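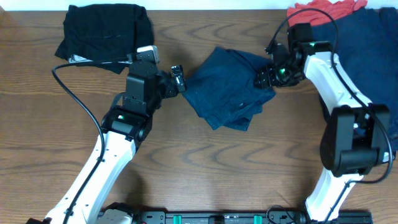
Search this notebook
Search

Home | Entries | Dye log | Swatches | Contact

December 12, 2022
Posted by the Barncombe dye shed

Indigo vat again! I fed the big one last night (lime and fructose, the usual) and this morning the surface had that coppery skin I've been chasing for weeks, with the liquid underneath a murky yellow-green. pH strip says 11, which is a touch high for wool but fine for the cotton. I'm leaving it alone.

Ran the Flidov cotton first, 233 grams weighed dry, scoured yesterday with soda ash. Five dips, ten minutes each, airing in between till all the green was gone. The first two came out streaky and I got grumpy about it, then dip three evened everything up. I think I was squeezing too hard on the way out of the vat and pushing bubbles in – slower hands next time.

The Chala linen is being a pain. Same scour, same dips, and it's still a whole shade lighter after nine of them! Either there's sizing left in it or the weave is just too tight. Going to boil a piece for about 3 hours and try again.

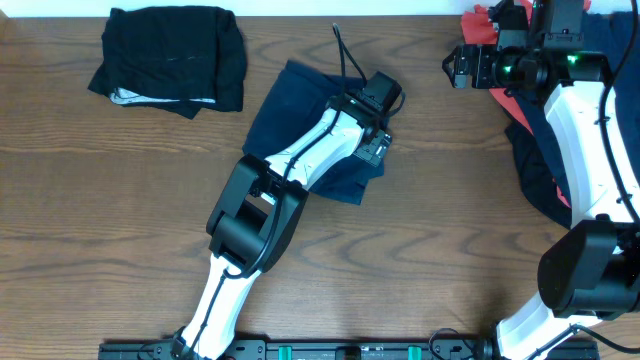 Wolta thinks it's the water, and wrote in the margin of my last page that the linen got rinsed from the outside tap, which runs hard, while the cotton got rainwater. Good point, and I hadn't even logged which tap I used. So now there's a column for it.

To do before the February batch:
- vinegar rinse on half of the linen, leave the other half plain
- new pH strips, these are getting hard to read
- rub test on the cotton, white rag, dry and damp
- find the lid for the small vat (again)

Older entries | Newer entries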